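Dehua Hou
Trying out Clender, the practice simulator for robot arms. Thread, because I have way too much to say and my coworkers have stopped making eye contact.

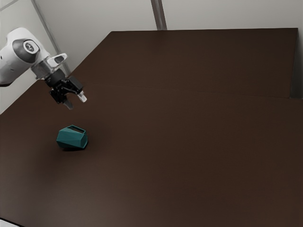 Clender, tabletop scene. Gripper open over the teal container.

So what do you get? A desktop app, an arm with a two-finger gripper already set up, a table, and a library of 64 objects to drop on it. You write your pick routine, hit run, and watch it go. I had my first attempt moving before my coffee was cold, and I am slow at installs!

The teal one is my favorite object in the whole library. All those flat faces! When it's lying over on one side like that you have to think about where two fingers can close on it, and my first few ideas were terrible. Coming in straight from the top with the default angle just shoved it along the table.

What fixed it for me was turning the wrist before going down, then closing slower. The speed slider is under Tool, then Fingers, and the default is way too quick for anything with slanted sides. I'd start at half.

Once I had a routine I liked, I set it to repeat 200 times overnight with the object dropped in a new pose each time. Got 164 good picks. I did a little dance in the kitchen. You can click any miss in the log and it replays just that one, which I love more than is reasonable.

Most of my misses were the same thing: one finger touches early, the object spins, the other finger closes on nothing. Seeing that over and over in replay taught me more than the two chapters I read on grasping last winter.

Stuff I'm less crazy about. The shadows look nice and soft but you can't move the light, at least not in the version I have. If you want to train anything that uses a camera, you'll want that. I wrote to them and got a friendly "it's on the list."

Also the undo. It undoes your code and your object placement together, in one go. I lost a good start pose that way twice before I learned to save poses by name. Save your poses by name!!

Laptop question, since three of you asked already: mine is a Lenihan, four years old, nothing special. Single runs are smooth. The overnight batch made the fan howl, so I moved it to the hallway.

On price: there's a free tier with 6 objects and no batch runs. I used that for a couple of weeks and it was plenty for learning the controls. I paid for the full one in June and I'm paying with my own money, no code to share, sorry.

Somebody asked how it compares to Ustley. I used Ustley at my last job. It has much better conveyor stuff and a bigger choice of grippers, but I never got comfortable in it, there are so many panels. If you're doing a full work cell, go look at Ustley. For learning to pick things up off a table I'd take Clender.

Next I want to try the same routine on the real arm at the Skernitville makerspace. I've signed up for an evening slot and I'm 3D printing some chunky faceted shapes to bring along. Expecting it to go worse than 164! Will post the numbers either way.

If you've done sim first and then hardware, what did you have to change? Finger speed? Approach height? Tell me everything, I'm taking notes.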